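The **Chisholm ferry bombing case** is a criminal proceeding arising from the destruction of the passenger ferry *Grastent* in the approaches to the port of Vostthorpe. The explosion and the sinking that followed killed 80 people. Two men have been charged in connection with the attack. One was tried and convicted; the other, Tirta Halim, was not in custody when the original indictment was issued and was charged separately many years later.

The case takes its name from the Chisholm Line, the company that operated the vessel. It is often cited in discussions of extradition, the use of statements taken abroad, and the limits of criminal jurisdiction over acts committed at sea.

## Background

The *Grastent* ran a scheduled overnight service between Vostthorpe and the island harbor of Clivo. On the night of the attack the ship left Clivo on time with a mixed load of foot passengers, private cars and freight trailers. The explosion took place on the lower vehicle deck shortly before the ship was due to take on a harbor pilot. Water entered through the stern door, and the vessel rolled onto its side in shallow water.

Survivors were taken to Vostthorpe by fishing boats and by the port's own launches. Recovery of the wreck took seven months and was carried out under the direction of the district prosecutor, who treated the hull as evidence from the first day.

## Investigation

Investigators concluded that the device had been hidden in the spare wheel housing of a freight trailer. Pieces of a timing circuit were found in the mud beneath the vehicle deck. The trailer had been booked through a shipping agent in Clivo under a company name that did not appear in any business register.

The booking records led police to Henok Admasu, a former customs clerk who had cleared the trailer without a physical inspection. Admasu was arrested in August of the following year. Prosecutors argued that he had known what the trailer contained. The defense maintained that he had been paid to overlook untaxed goods and had no knowledge of a bomb.

### Evidence handling

The wreck produced a large volume of material, much of it damaged by salt water. Fragments were dried, weighed and stored by deck section. The court later criticized gaps in the storage log for the stern section but found that these did not affect the timing circuit, which had been photographed in place and signed for at each transfer.

## Trial of Admasu

Admasu was tried before a panel of judges sitting without a jury. The hearing turned on payments made into an account held by a relative, and on the testimony of a fellow clerk who said that Admasu had asked for the night shift in question. He was convicted on all counts and given a life sentence. An appeal, based mainly on the reliability of the clerk's testimony, was dismissed.

The written judgment referred to "a technician whose name is known to the court" as the likely builder of the device. The name was withheld at the time and became public only when the second set of charges was filed.

## Charges against Halim

Halim, an electrical technician, had been held abroad on unrelated weapons charges. During that detention he is said to have told interviewers that he built the timer and delivered it to Clivo. Prosecutors obtained a transcript of the interview through a request for legal assistance, and an indictment was made public in April 2024.

The indictment contains two main counts: destruction of a vessel resulting in death, and conspiracy to commit that offense. Lawyers for Halim have denied both. They argue that the statement was made without counsel present and under threat, and that no audio recording exists to support the transcript.

### Extradition

A request for extradition was submitted with the indictment. The two states have no general extradition treaty, and the request relies on a multilateral convention dealing with attacks on shipping. The main points in dispute are:

- whether the convention applies to acts committed before either state joined it;
- whether a person already serving a sentence may be handed over before that sentence ends;
- whether the transcript is enough to meet the required standard of proof.

A ruling on the first point is expected before the others are heard.

## Reaction

The association representing relatives of the dead welcomed the new charges but asked for the full interview transcript to be released. Some relatives have long doubted the verdict against Admasu and regard the Halim case as a chance to test the earlier evidence – in particular the claim that the trailer was knowingly passed. The prosecutor's office has stated that the two cases are consistent with one another.

A memorial stands on the west pier at Vostthorpe. The names of the dead are listed in alphabetical order, with passengers and crew together.

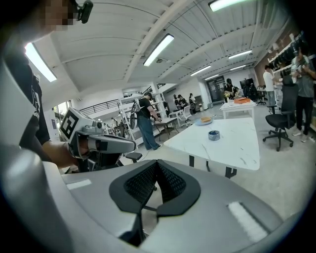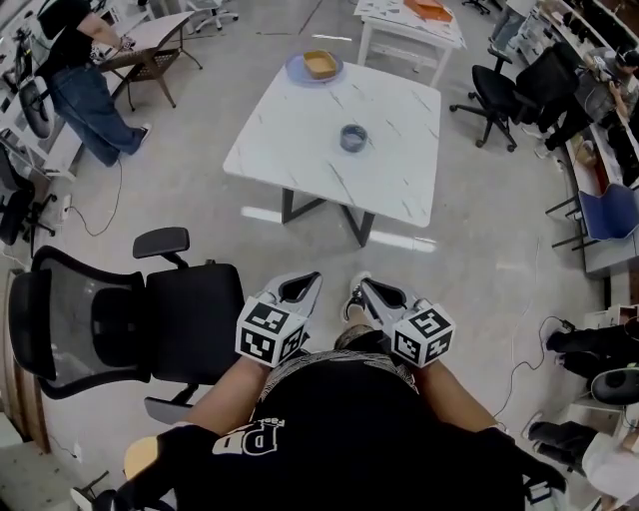 ## See also

- Criminal jurisdiction at sea
- Extradition without treaty
- Port of Vostthorpe
- Trial without jury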